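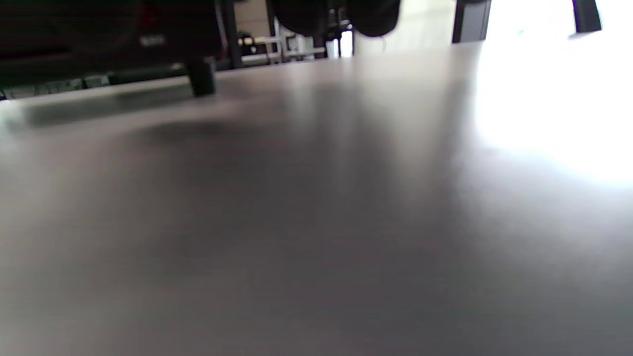

Photo: Dirkotex Facilities Office

June | Posted by the Waltudska Workspace Team
2 min read

Work Surfaces at the Barroso Building

The Barroso Building reopened its shared workrooms in June. The tables are the part of the rooms that staff and visitors use most.

Gray tabletop, matte finish. Light from outside reaches the right side of the table, where the gray is noticeably paler. A dark box-shaped device stands at the left on a short black foot, with a metal frame structure beyond the far edge.

The workrooms are arranged over 4 floors and share one booking calendar. Tables may be reserved for up to six hours at a time through the Pletard desk on the ground floor. Groups of more than 10 are asked to request two adjoining rooms.

Equipment assigned to a table should remain on that table. Users who need additional space may ask the desk for a side table. Surfaces should be wiped with a soft cloth and plain water; abrasive pads and solvent cleaners are not permitted in any of the rooms.

Requests for changes to the furniture layout are reviewed at the end of each month and should be sent to the Facilities Office in writing.

2,511 views | 6 shares | 4 comments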